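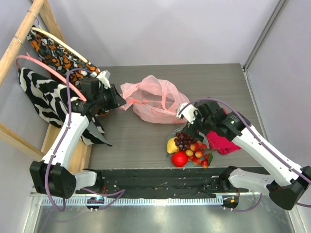
Chapter 6
Working Beside Two-Armed Machines

Search this book Enter keyword

6.1 Scope of the chapter

Earlier chapters dealt with machines that repeat one movement on one part. This chapter deals with benches at which a pair of robot arms handles mixed goods of the kind found in homes and shops: fruit, bags, cloth. The technical content is limited to what a supervisor or operator needs. The main subject is the change in the work of the people who staff such benches.

The case used throughout is the packing site operated by Grorkano at Funham. Before the change, the site employed 13 packers on a single shift. Each packer took goods from a tray, placed them in a bag or carton, and checked the order against a printed slip. Six benches have since been fitted with paired arms under a scheme known internally as Jivemgate. The first bench went into use in April, and the other five followed in stages.

6.2 The task at the bench

A two-armed bench places both arms within reach of a shared work surface. The plate of fruit and the thin pink bag in the opening photograph show two different handling problems. An apple or a pear keeps its shape when gripped, so the position of the fingers can be planned from the outline of the object. A bag does not keep its shape. Its handles fold, its sides cling together, and its opening may not be visible from above. Cloth presents the same difficulty, whether bunched on the table or hung over a rack.

Bagging is therefore commonly divided between the arms. One arm holds the bag open while the other brings the item to it. The division resembles the way a person uses two hands, but the machine has less sense of touch and must rely more heavily on sight. Bunched fruit such as grapes is a harder case again, as the gripper may close on part of the bunch and leave the rest behind.

6.3 What passes to the machine and what remains

At Funham the arms took over the lifting and placing of single items. The following duties stayed with staff:

- loading the bench and clearing it at the end of a run
- opening or replacing bags that the arms could not open
- judging whether goods were fit to send
- stopping the bench and recording the cause

The last duty was new. Under the old system a packer who dropped an item picked it up and carried on. Under the new one, each stop is entered in a log with a short cause code. The first 1,000 entries were reviewed by the shift supervisor, Jerome Malabanan, who found that the codes had been written by engineers and did not match the words packers used. "Grasp fault" covered a slipped pear, a torn bag and a cloth caught under a gripper. The list was rewritten with the packers — a small change, but one that made the log usable on the floor.

6.4 Skill, pace and attention

Packers reported less strain in the wrist and shoulder, and more tiredness from watching. A hand packer sets a pace and can vary it. An operator minding two benches waits for events, and the gaps between them are uneven. Grorkano at first assigned three benches to each operator and later reduced this to two.

Pay grades raised a separate question. The existing grades rewarded speed of packing, which no longer described the job. The site adopted a grading scheme drawn up by the training firm Shetty, in which fault finding and safe restart are assessed directly. Section 6.5 sets out the scheme and compares it with the earlier one. Readers concerned mainly with guarding and safe distances may go straight to Section 6.7.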